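Ronow Maple Board, Large
Item 1419
Price: 39, including the oil sachet

The Ronow board is our large board in pale maple, made in the Vondov workshop from long planks which are joined lengthwise. Many customers use it for bread and pastry, and others keep it on the table for serving. The front edge has a thin bevel, so it is comfortable for the hand when you lift it.

Every board has its own grain. Some are very quiet and some have swirls and darker streaks, mostly in the broad plank. We can not choose a pattern for you, but you may write a wish in the order note and Divina Macapagal at the packing table will look at what is on the shelf.

Care
Wash by hand with warm water and a little soap, then dry it standing on the side. Please do not put it in the dishwasher and do not leave it in the sink. New boards should get oil after the first 2 washings - later, once a month is enough in a normal kitchen. We recommend Tan board oil, but any food-safe mineral oil is suitable. If the surface feels rough after washing, sand it lightly along the grain and oil again.

Delivery
We ship from Fenovden. Orders that arrive before noon leave the same day. In March the workshop is closed for machine service, and boards which are not in stock will then wait until April. We have sold more than 1000 of this model, and spare oil sachets can be ordered separately under the same item number with the letter S.

Returns
An unused board can come back to us in its original carton. Small differences in color between the planks are natural and are not a fault.
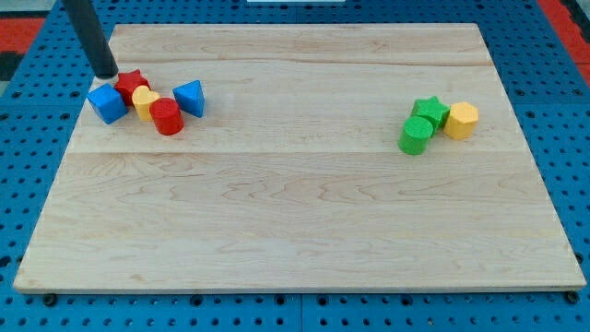
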